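Ticket 349: Gripper stops counting closes after a few folds
Project: Fogh (student laundry sorting project)
Opened by: Kolbrún Thygesen
Status: Open, waiting on parts
Date: 1st February

Hi all! So the handheld gripper is acting up again and I'd love some help before our next team meeting, because I'm supposed to have 40 cloth-picking clips ready for the sorting demo and right now I have 20 I'd trust.

What happens: I squeeze the trigger, the fingers close, I lift the cloth, I put it down, and the Hullorard logger writes one line per close like it should. Then somewhere into the session it just quits writing lines. The video keeps going (I checked, it's all there), but the log thinks the fingers are wide open the whole time. No error, no beep, nothing!

Things I tried, in order:

1. Restarted the logger. Worked for three closes, then same thing.
2. Swapped the USB cable for the short one from the club drawer. No change, but leave me the short one please, it's nicer to work with.
3. Recalibrated open and closed. Open reads 349 (yes, same as the ticket number, I laughed too) and closed on nothing reads 119.
4. Switched from the dish towel to something thinner, thinking the thick stuff wasn't letting the fingers close far enough to count. 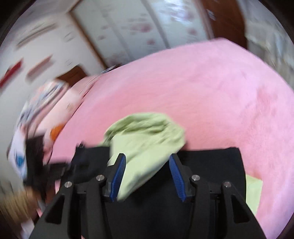
With thin cloth it's better but still not right. A big bunched-up handful reads way higher than a single layer, so I'm guessing the threshold in the config is too strict for anything squishy. I bumped it up a little and got a nice long run, and then it went quiet again, so there may be two problems here and I've only poked at one of them.

Update, same evening: wiggled the sensor plug where it goes into the board and the reading jumped straight back to life. Wiggled it again and it died. I think that's our second problem! The little latch on the connector doesn't click anymore. I put tape on it for now (sorry) and got through a whole batch of socks without losing a line.

Still to do: order a new connector from Flulten, and can whoever set up the config tell me if the threshold is meant to be the same for every fabric? I'd rather not guess twice. I'm leaving my old logs in the Larnness folder, bad ones included, so you can see where the lines stop.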